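Round Woven Basket and Counter Display Set

Clarbridge Shop Supply > Counter and Snack Bar > Baskets and Organizers

We've had a grab-and-go counter set on our wish list for a long time, and now we have one we really like! It's for small cafes, office snack corners, school fairs, front desks, anyone who has one stretch of counter and a lot of little things to put on it.
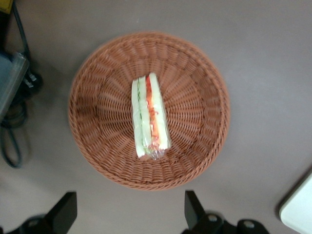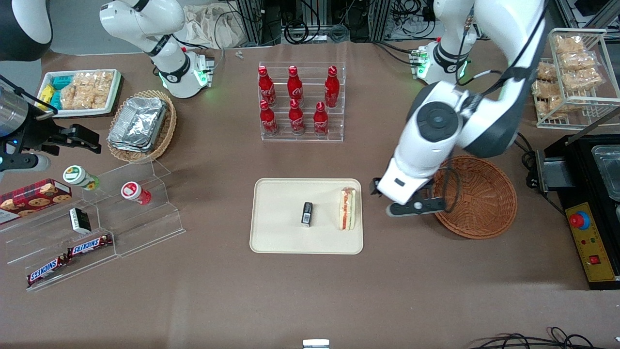
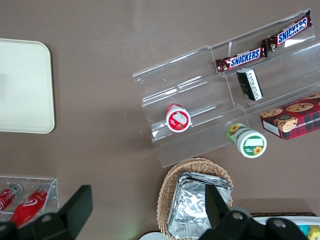
The round basket is the piece people ask about first, so let's start there. It's called the Riquelme and it comes in one color, a warm reddish brown that looks good next to bread, fruit, napkins, pretty much anything you'd eat for lunch. The rim is a thick braid all the way around, and the weave fans out from the middle of the base. Wrapped sandwiches, rolls and muffins are its natural job. We like it with just a few things in it at a time and a fresh batch waiting in the fridge.

The clear stepped organizer is the Steleck. It has long channels with cross dividers, so candy bars can lie flat in one row and small jars or boxes can stand in another, and because the whole thing is see-through you aren't hiding half your counter behind it. Zulema Garrido runs our Handcombe store and has had one by the register since February. She puts tall items in the back channel and anything with a pretty lid up front (it makes a surprisingly big difference to what gets picked up).

You can buy the pieces one by one or as the full Counter Set.

What's in the Counter Set
Riquelme round basket, reddish brown
Steleck stepped organizer, clear
Clear tiered bottle rack
Beige serving tray with rounded corners
3 blank clip-on price cards

Item number: 66 for the set, 65 for the round basket alone
Shipping: packed in 2 boxes, which may arrive on different days

Setting it up

Start with the bottle rack, as it's the tallest piece and everything else looks better arranged around it. Stagger the rows a little so every label gets seen. Next comes the organizer, wherever people stand to pay. Leave the tray for last and keep it close to the front edge. It's great for the odd items that don't have a home yet, or for today's special.

If you sell hot food in foil containers, stack those in a basket of their own and keep them well away from the candy. Chocolate next to a warm lunch is a sad sight by noon!

Cleaning

Shake the basket out over the sink and go over it with a barely damp cloth, then let it air dry upside down. Please don't soak it. The clear pieces like lukewarm water, a drop of dish soap and a soft cloth. Skip paper towels, they leave fine scratches that show under bright lights. No dishwasher for anything in the set.

Good to know

The basket isn't lined. Wrapped food can go straight in, but for unwrapped rolls or pastries you'll want a cloth or a sheet of parchment under them.

The organizer's dividers are fixed, so measure your widest item before you order. Pascual Cáceres at our order desk keeps the inside measurements of every channel by his phone and is happy to read them out to you.

Bottles, snacks and other food are not included.

Spare price cards and replacement bottle racks are sold separately under Counter and Snack Bar, Parts. Returns are accepted on unused pieces in their original packing.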